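LIMANO ADDS GRAY METAL BIN AND PLASTIC DRINKWARE GUIDE TO KALEO SORTING LINE

Open-top bin intended for cup and tumbler return in canteens, schools and shared kitchens

January 10, 2018 – Limano, a supplier of storage and return equipment for commercial kitchens, has added a rectangular metal bin to its Kaleo line. The bin is intended for the collection and short-term holding of used plastic drinkware between the dining area and the wash station. It is sold singly and in packs of 5.

The Kaleo bin is an open container with straight walls and a flat floor. It has no lid and no internal dividers. Cups, tumblers and similar items are placed in it loose and may rest on their sides. The floor area was set so that a small mixed load can lie in a single layer, with each item reachable from above. Limano recommends that the bin be placed on a level table or counter at working height and that it not be stacked while loaded.

"Most return bins are deep, and the items at the bottom are the ones that get scratched," said Takumi Hoshino, product manager for the Kaleo line. "We kept the walls low and the floor wide. Operators who need more volume are advised to use a second bin instead of filling the first one higher."

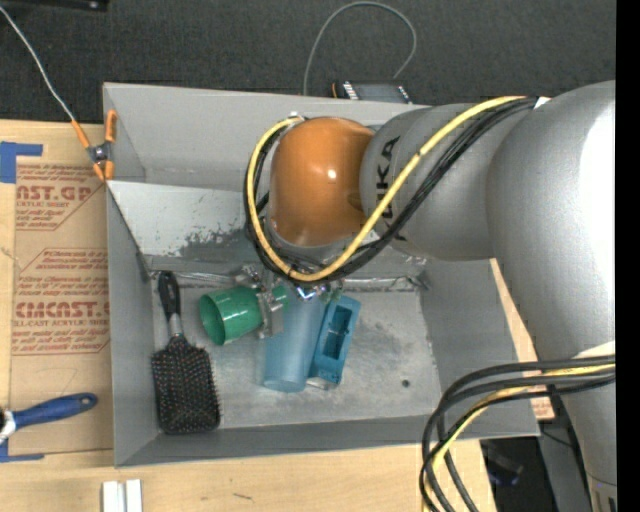 Kaleo bin in gray on a light wooden tabletop, with a green plastic cup and a translucent light-blue tumbler among the contents.

The bin is supplied with a printed guide to the handling of plastic drinkware. The guide covers sorting by material, separation of opaque and translucent items, and inspection of rims before washing. It states that cups with cracked or chewed rims are to be removed at the bin and not at the dishwasher. Items nested inside one another are to be pulled apart before they are set down, as liquid held between the walls will not drain on the rack.

Limano tested the bin in 30 kitchens, beginning in May of last year. Over the test period the sites logged 3,454 bin loads. Feedback from the sites led to two changes: the upper edge was given a smoother finish, and the corner radius was increased so that the interior can be wiped in one pass.

"Cleaning time was the main complaint with the earlier model," said Teun Visser, technical lead at Nostska, which carried out the test program for Limano. "Residue collected in the corners. The revised corner takes a standard cloth and does not need a brush."

The bin may be washed by hand or in a commercial dishwasher. Abrasive pads are not recommended, as they dull the finish. The bin is not intended for the storage of food, for use over a heat source or for the transport of glassware.

Availability

The Kaleo bin can be ordered now through Limano and through its distribution partner Kuroda. The list price is $74 per bin, including the printed guide. Replacement guides are available on request at no charge.

About Limano

Limano designs and supplies bins, racks and counter equipment for canteens, schools and shared kitchens. The Kaleo line covers the return and sorting of tableware.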